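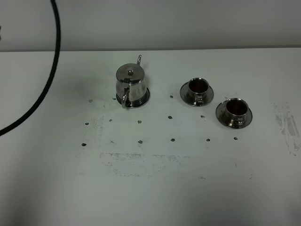
Can a Robot Serve Tea? We Look at the Skemora Kit

October 16, 2022

A tea set. Small one, shiny steel. Teapot, cups, saucers. Easy for you to set out, right? Now try it with a robot arm!

The Skemora is a kit you can buy. A company called Firance sells it. You get an arm, a gripper (that's the hand part) and a box of lessons. The tea lesson is number 12. It's the one everybody wants to try first.

What makes tea hard?

Shiny stuff, for one. Robots use cameras to see, and polished metal works like a mirror. The robot may see the wall in the teapot. Confusing!

Handles too. They're tiny. Squeeze the wrong spot and the cup slides. And liquid moves when you tip it, so slow is good. Really slow.

How does it learn?

By practice, like you. A grown-up guides the arm and the computer saves every move. Firance says to plan on about 800 tries for the tea lesson. Thats a lot of tea.

What's inside an arm?

Links are the long stiff parts, like your bones. Joints are where it bends, and motors do the bending. Cables carry power and messages.
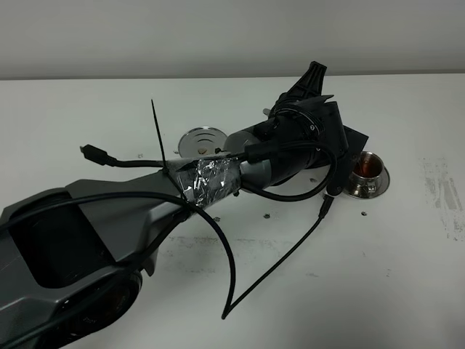
Plugs go on the ends of the cables, so parts can be joined up or taken off. Screws hold the rest together. Keep a little dish handy, they roll of the table.

Is it any good?

Lessons are clear. Pictures are big. The arm is heavy, so 2 people should lift it, and one has to be an adult. No hot tea, ever. Use cool water or juice.

Best for schools and clubs.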